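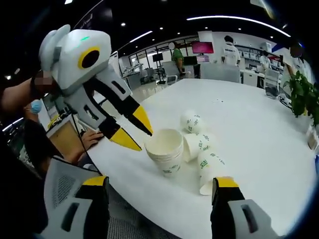
Minutes of the Cup Stacking Review, Ornska project

Held 23 September 2026 in the small meeting room, the large one having been taken by people with a cake.

Present: Irina Zamfir (chair), Ifor Prothero (minutes), the Bellis bench team, two from Cistari support on the line, one of whom was audible.

Apologies: the safety lead, who sent written comments and asked that they be read out in a neutral tone.

1. Minutes of the last meeting

Agreed, once "exploded" had been changed to "released suddenly" in item 4. Ifor wished it recorded that he had preferred the original.

2. The fault

Irina went through what we know. On the afternoon in question the left gripper was closing on the rim of a stack of paper cups when it stopped taking the release command. The fingers carried on closing for 4 seconds. The stack was crushed, which is a poor result for the stack, and the operator's other hand was resting on the table within reach of the fingertips, which is the part we are here to talk about. There was no injury. The operator let go of the handle, stepped back and said something that the log has recorded as "unclassified speech".

The status light stayed green throughout. Several people had views on this. Irina asked for them one at a time.

3. Cause

Cistari believe the cable took a knock where it leaves the underside of the grip, and that the controller lost the release signal and kept to the last thing it had been told. The bench team had reached the same view the day before and were gracious about it for nearly a minute.

Ifor asked why a gripper that loses its signal should go on squeezing. Cistari said this was the default setting, chosen so that nothing gets dropped. Ifor asked whether anyone had ever been hurt by a dropped paper cup. The question was noted.

Of the 736 runs logged since July, 168 show a brief signal loss of the same sort. In all of those it came back before anyone noticed. Irina said she found this less comforting than the slide seemed to intend. The slide has been withdrawn.

4. Safety lead's comments (read by Irina, neutrally)

The green light tells you that the unit has power. It does not tell you that the unit is listening. Operators have been treating it as both, and the induction sheet encourages them to.

Resting a hand on the table near the cups is natural and everybody does it. A rule against it will be obeyed until lunch. She would prefer the fingers to stop by themselves.

The cable needs a proper clip. Tape is not a clip. She has seen the tape.

5. Discussion

The bench team can set the fingers to open on signal loss today. This will mean dropped cups, and the Ralarow people, who want unbroken runs, will complain. Irina said she would take the complaint personally and put it somewhere safe.

A cut-off on closing force was also raised. Cistari can supply one in 20 working days. Asked if it could be sooner, the audible one said he would ask the other one. We waited. The line dropped, and did not go to its default setting.

There was a short exchange over whether two people should work with grippers at the same end of the table while this is open. Agreed that they should not. The plant may stay.

6. Actions

Bench team: change the signal-loss setting to open on every unit, and test each one by pulling the cable out on purpose.
Ifor: rewrite the induction sheet so that the paragraph on the green light is true.
Irina: write to Ralarow before they hear it from somebody else.
Cistari: cable clips, the force cut-off, and a working telephone.
All: no paired sessions until the first action is signed off.

7. Any other business

Ifor asked whether crushed cups should be logged as consumables or as damage. Held over.

Next meeting when the clips arrive. Irina closed the meeting and went to see about the cake.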